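Two washing machines and a bed

When Ingeborg Hauser rents out a room, she starts with the laundry. She has looked after the furnished rooms at Nallgate for 11 years, and in that time she has made up more beds than she cares to think about. We met her in one of the rooms where the sleeping and the washing happen in the same space.

"People ask me if it's strange to have the machines next to the bed," she says. "I tell them to try carrying wet sheets down four flights. After that they stop asking."

The building was divided up long before she came. There was no basement to speak of and the bathrooms were too narrow for anything bigger than a sink and a shower, so the machines went where the pipes could reach. In some rooms that meant the bedroom.

Hauser did not choose the layout, but she has chosen most of what goes in it. Her bedding is always plain and always light. She tried patterned covers in her first years and gave them up.

"With a print you can't tell what is a mark and what is a flower," she says. "With a pale one you see it right away and you wash it. I'd like to know sooner."

She does not iron duvet covers. She takes them out as soon as the cycle ends, shakes them hard by two corners and puts them straight back on the duvet. A few creases stay in and she leaves them.

"It's a bed. Someone is going to lie on it tonight."

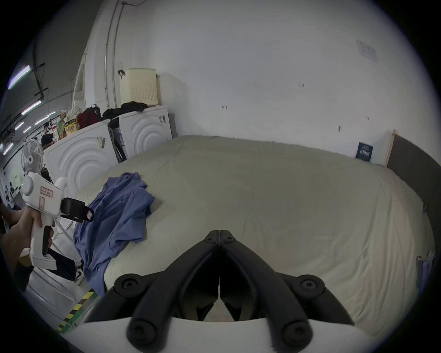 The bed at Nallgate, with a blue garment on the cover and the two washing machines behind.

Clothes are another matter. Hauser says the bed is where all clothes end up if there is no other place for them, and she has stopped fighting it. Her rule for tenants is that anything on the bed at night has to go somewhere before they sleep, either into the machine or onto a hanger. The chair does not count.

Maja Wysocka, who rented from her for 2 years and still comes by for coffee, remembers the rule well. "I broke it all the time," she says. "I'd push the shirts over to one side and sleep on the other half. Ingeborg knew. She could tell from how the cover looked."

Asked whether the noise bothers people at night, Hauser shrugs. There is a sheet of house rules by the front door that says no washing after ten, and most tenants keep to it. The spin cycle is the loud part. She tells new people to check that the machine stands level before they complain about it, and she lends them the spirit level from her own kitchen.

She also asks them to leave the machine door open a little between loads and to clean the filter every April. Very few do the second one, so she goes around and does it herself. Last time it took her up to 41 minutes for a single machine, most of it spent on a hair clip.

Her next job is the curtains, which she wants to take down and wash before the heating comes on. After that there is a tenant moving in upstairs, and a duvet to air.

"He asked me if the room has a desk," she says. "He didn't ask about the bed. They never do until the first night."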